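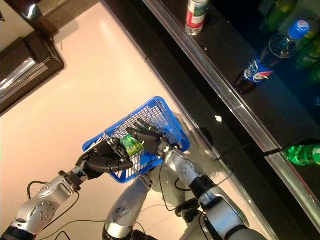
One of the new blue baskets, with a small green packet in it.

Do we need new baskets?

4 min read

11 January 2019

Members will have noticed that the shop at Kenport has gone over to blue plastic mesh baskets. There are 31 of them, they came from Valtura, and according to the notice by the door they will "transform the way we shop". I have been shopping with a basket since I was tall enough to carry one and I can't say I ever wished for the experience to be transformed. I wanted a handle that didn't pinch.

Still, I was asked to try them properly and write something for the newsletter, so I have used one for every shop since they arrived.

The good part first. They are light. The old wire ones from the Skellemwood shop weighed a fair bit before you'd put so much as a tin in them, and they took the skin off your shins if you turned round quickly. The blue ones don't do that. You can also find them, which matters more than it sounds when you have put one down by the bread and wandered off to look at the birthday cards.

I am less sure about the mesh. The sides and the bottom are all little squares, and we are told this is so that spills and grit fall through. Fall through on to what? On to the floor, presumably, which is a pale one and shows everything. A solid bottom can be wiped. With these you'd want an old toothbrush and a free afternoon. I asked who would be cleaning them and how often, and was told it was being looked at. It was being looked at in August as well, when the same question came up about the trolleys.

Then there is the matter of what people buy. The notice has a drawing of a basket filled with a loaf, a cabbage and a bunch of carrots standing up like flowers. I dare say somebody shops like that. Most of us pop in for a bottle of something and a snack, and a big rectangular basket with two small things in it is a poor arrangement. Whatever is in there slides to the lowest corner as soon as you tip it. Round things are worse. I carried a single jar of mustard to the till and it travelled further than I did.

While I am on the subject of bottles, I would put the drinks shelf ahead of baskets on any list of things needing attention. I have been saying so for a good while. Bottles don't like lying down on a smooth black shelf, and I don't like reaching over one that is on its side to get at one that is standing up. The Sprite seems to manage. The cola and the water are another matter.
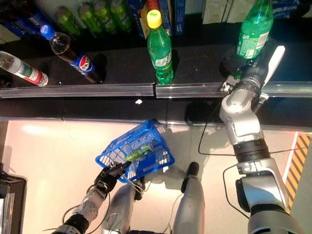
What the baskets cost

The figure given at the last meeting was £105 for the lot, delivery included. That is cheap, I grant you. It is so cheap that I wonder how long they will last. The Wogan branch bought plastic ones on the same sort of reasoning and five had split at the rim before they had been there a year. Those were a different make, and I was assured that Valtura's are stronger. I should hope so. I would sooner see it in writing, with the length of the guarantee next to it, and so far nothing has been put up.

I would also like to know what happened to the wire ones. Four are in the back room with string and sticky tape in them, and doing that job very well. The rest have gone. If they were sold, the money ought to appear somewhere.

None of this makes the new baskets bad. I have lugged potatoes home from the till to the car in one and the handles stayed on. My neighbour likes them and says I am making a fuss. She may be right, although she also liked the automatic door.
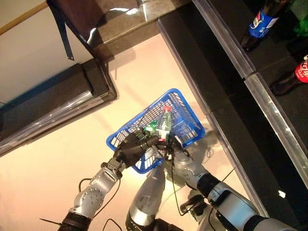 Bottle and small green item: a fairly typical shop, in my experience.

My suggestion is that we keep the blue ones until August and then have an honest look at the rims and the handles before anyone orders more. In the meantime it would help if they were stacked at the entrance. At present they collect at the till end, so you have to walk the length of the shop to fetch one and then walk back again to start.

If you have had one split, or if you love them and want to tell me so, leave a note in the box at the Kenport counter. Please say which shop you were in. The last lot of notes about the scales were no use to anyone, as half of them turned out to be about Skellemwood.

Paora Ruawai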